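Ticket 1178
Subject: Label printer skips every second label after update
Product: Stullus Desk (shipping module)
Opened by: Halyna Derkach, Zadmont
Assigned to: Shayne Sheehan
Priority: Normal
Status: Resolved

Halyna Derkach, 8:40 a.m.
Since the update last night our label printer feeds one good label, then one blank, then one good label again. It does this on every order. We use the 4 x 6 roll. Printing a test page from the printer's own button works fine with no blanks. I turned the printer off and on and restarted the PC. Same result. We have 83 orders to get out today so I am peeling off the blanks by hand for now.

Shayne Sheehan, 9:05 a.m.
Thanks, Halyna. If the self-test is clean, the sensor and the roll are probably OK. Please send me:
1. The page size shown in Stullus under Settings, Shipping, Labels.
2. The page size shown in the Windows printer preferences.
3. Whether the blanks also come out when you print a saved PDF label from outside Stullus.

Halyna Derkach, 9:31 a.m.
1. 4 x 6 in.
2. 4 x 6 in.
3. No blanks from the PDF. I printed five in a row.

Shayne Sheehan, 9:48 a.m.
So it's on our side. Please turn on the print log (Settings, Advanced, Keep print log), print two orders and attach the file.

Halyna Derkach, 10:10 a.m.
Log attached. I also noticed that orders from our Tinura store print normally. Only the ones typed in by hand give the blank.

Shayne Sheehan, 10:52 a.m.
That helps. In the log, the hand-entered orders go out as two pages and the Tinura orders as one. The second page has nothing on it except a line break from the Notes field. The update moved Notes to the bottom of the label template, and an empty note still takes up a line. On a 4 x 6 label that line lands on the next page.

Workaround until there is a fix:
Go to Settings, Shipping, Templates.
Open the template named Standard 4 x 6.
Untick Show notes.
Save, then close and reopen the shipping window. The old template stays loaded until you do.

Halyna Derkach, 11:20 a.m.
Did that. The first try still gave a blank, but I had not reopened the window. After reopening it, 33 labels printed with no blanks. 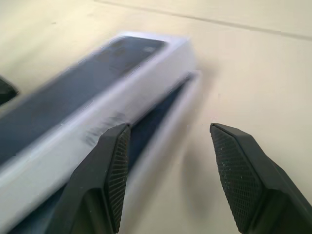 One more thing while this is open. Our packer Demyd Hrynyshyn uses the notes for gate codes and the like, so we would want them back at some point. Can they go on the packing slip instead?

Shayne Sheehan, 11:44 a.m.
Yes. Same screen, template Packing slip, tick Show notes. The slip prints on letter paper, so the extra line does no harm there. I've passed the label problem to Alasdair Urquhart in development under bug 262.

Alasdair Urquhart, 3:15 p.m.
Confirmed on 262. Empty notes will be dropped before the page is laid out. The fix goes into the March release. Custom templates copied from Standard 4 x 6 have the same fault and will need to be saved again once after updating.

Halyna Derkach, 3:30 p.m.
Notes are showing on the slip now. We have no custom templates. OK to close.

Shayne Sheehan, 3:34 p.m.
Closed. Linked to bug 262.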